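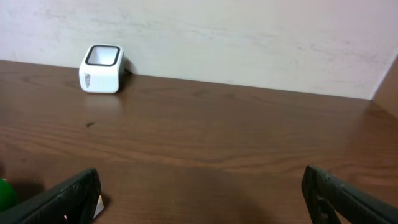 2025-07-30, Retbridge

Read the So-ying Chang story over breakfast, all of it, including the slideshow, so I can't claim to be above it. She is "relaxing after the split" on a beach at Erkunness. Eleven photos of a woman relaxing. In every one she has perfect lipstick and her chin turned to the same side. I have been to the beach with two sisters and a cooler and I have never once looked like I was waiting for someone to shout "got it."

The article says she was "caught off guard." By whom? Whoever it was had time to shoot her from the front, the side, and then from in the water, looking back at the sand. I'd notice a person standing in the water in front of me with a lens.

Then there is the swimsuit. Paragraph two tells us it is a Ratik, costs $498, and is still in stock in three colors. Paragraph three gets back to her heartbreak. By paragraph five we're on the beach bag, also Ratik, $1263. I looked up who has been the face of Ratik since March and it took me less than a minute. The article doesn't bring it up.

Shih-chieh Cheung, the ex, is "said to be devastated," according to a pal. I would like to meet this pal. He must be the same pal who told the same site in the spring that the two of them had never been stronger and were looking at houses. He's always close to the couple, he always has a full sentence ready, and he talks the way a press release does. "They will always have love and respect for one another." My friends say things like "yeah, it's a mess."

And Shih-chieh has a new season of his show starting in a couple of weeks. I'm not saying they didn't break up. People break up. I'm saying I've now read about this breakup four times and there still isn't a line in it from either of them.

Mom called at noon and had read it too. She feels sorry for So-ying and thinks she looks too thin. I said the pictures could be a year old for all we know, and Mom said I've gotten hard. Maybe. She also believed the one about the secret twins, which was taken down the next morning. She says taking it down proves it was true. We moved on to her knee, which is better, and the neighbors' fence, which isn't.

After lunch I read the comments, a mistake. There were 1499 of them when I started. Half were about her stomach. One woman wanted to know what she eats, and somebody answered with a whole meal plan, 2000 calories a day with eggs at every meal, as if they'd been standing in her kitchen. Forty-some people thanked them for it. Another bunch were sure she's pregnant, going by a shadow in photo six. Same stomach, same beach, and it was both too flat and too round depending on who you asked.

What bothers me is the word "flaunting." She was lying on a towel. You can't flaunt lying down. Shih-chieh was in the same article, leaving a gym in Cheng with no shirt on, and he was "stepping out."

Bought milk, stamps, and the light bulbs I forgot yesterday. At the checkout she was on two of the magazines. One said she's begging him to come back and the other said she's already met someone. I stood there and read both covers twice. Didn't buy either. Looked up the Ratik swimsuit again tonight and it's down to one color, so I guess somebody believed the article.

Bed early. Dentist in the morning.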